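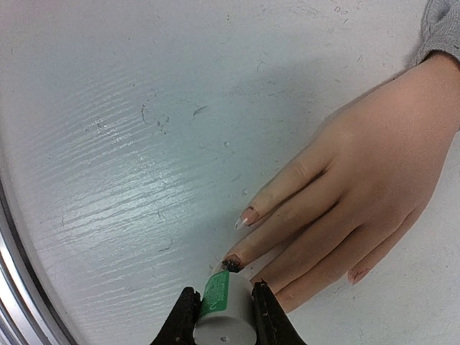
Ticket: Order confirmation emails arriving late or not at all
Site: Flumomano online store
Opened by: Watmont web support
Priority: High
Status: Resolved, monitoring

Reported problem

Customers say they place an order, see the thank-you page, and then get no confirmation email. Some get it hours later. Some place the same order again because they think the first one failed. The store had 7 duplicate orders to refund before this ticket was opened.

Payments are not affected. Orders show up in the store admin right away with the correct totals.

Setup

The store runs on a shared hosting plan at Tonham. Outgoing mail goes through the Brophy relay on port 587. Order emails, shipping notices, password resets and the newsletter all use the same relay login. Domain records are managed in the Tonham control panel.

Log

Placed a test order with a free webmail address. No email after 20 minutes. Not in spam either.

Requested a password reset for the same address. Also nothing, so the problem is not in the order email template.

Checked the mail log in the store admin. Every message is marked "sent." The store marks a message this way as soon as it is put in the queue, so the log does not tell us if it left the server.

Looked at the queue on the server. There were 4,000 messages waiting. Almost all of them were the newsletter for the new hoodie listings. The test order email was near the bottom. 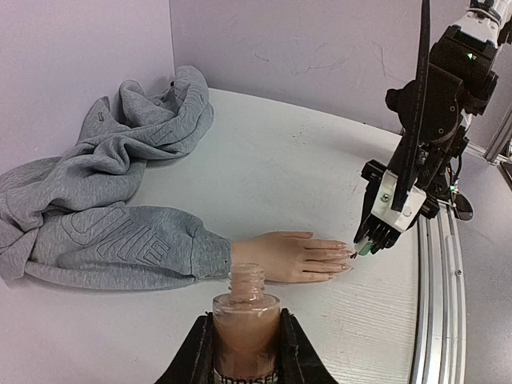 The relay plan allows 300 messages an hour. When the limit is reached, Brophy returns a temporary error and the server tries again later. The newsletter used up the whole allowance every hour, and order emails had to wait their turn behind it.

Paused the newsletter job. Moved the newsletter messages to a hold folder and left the rest in the queue. The remaining order emails and resets started going out at the top of the next hour. The first test email arrived then, with the correct order number.

Asked the store when the newsletter was last sent. The previous one was in October and went to a much shorter list. It would have cleared before anyone noticed.

Checked the domain records while in the control panel. SPF was listed twice, once for Tonham and once for Brophy. Two SPF records on one domain count as an error, and some mail providers will reject or junk the message. Merged them into one record. DKIM was fine.

Fix applied

1. Created a second relay login for the newsletter only, with its own queue.

2. Set the newsletter job to send in small batches overnight and to stop if it gets a temporary error. 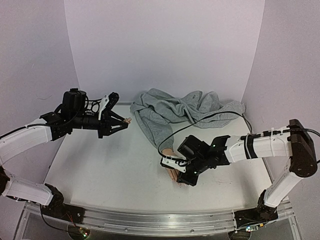 3. Set order emails and password resets to high priority in the main queue.

4. Replaced both SPF records with a single one and confirmed it with a lookup from outside the network.

5. Added an alert to the store inbox if any order email stays in the queue longer than ten minutes.

Result

Placed 2 more test orders on 15th January, one by card and one by store credit. Both emails arrived in under a minute and passed SPF and DKIM. Released the held newsletter through the new login.

Still open

The thank-you page says "Check your inbox now." Suggested changing this to show the order number and a support address. Waiting on the store for wording.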